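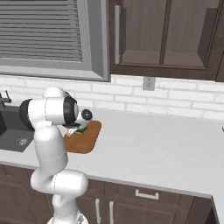 Simulated kitchen, cutting board task, with the gripper over the board.

Progress report: Hekdale kitchen chores project
To: Keith Sutcliffe, Nyberg
From: Fadime Dönmez, Bravden
Period ending June

Work this period was on clearing small items off a cutting board beside the sink. All of it was done in simulation. We had planned to be on the real bench by now, but the bench is still waiting on its wrist mount, and Lino Morelli expects it next month.

Oğuzhan Aydoğan ran 2000 attempts with the item positions changed each time. The arm picked up the right item and put it down in the right place in 1186 of them. Most of the failures were bad grasps on items lying close together. A smaller group came from the elbow passing low over the board and knocking something on the way in. Ozan Dursun has changed the path planner to keep the elbow higher, and the runs will be repeated with that change.

You asked whether the system could do this job in a staff kitchen yet. Our answer is no. A person clears a board without thinking about it and copes when something rolls. The arm stops and has to be reset. Wiping the board and rinsing it in the sink have not been attempted.

Spending is on budget except for computing time, which ran over in the last 2 weeks of the period. We will cover this from the travel line.

Next period:
Repeat the full set of runs with the new planner
Fit the wrist mount and try 7 items on the real bench
Send the grasp failure log to Nyberg

We would like your approval to move the rinsing task to the second year.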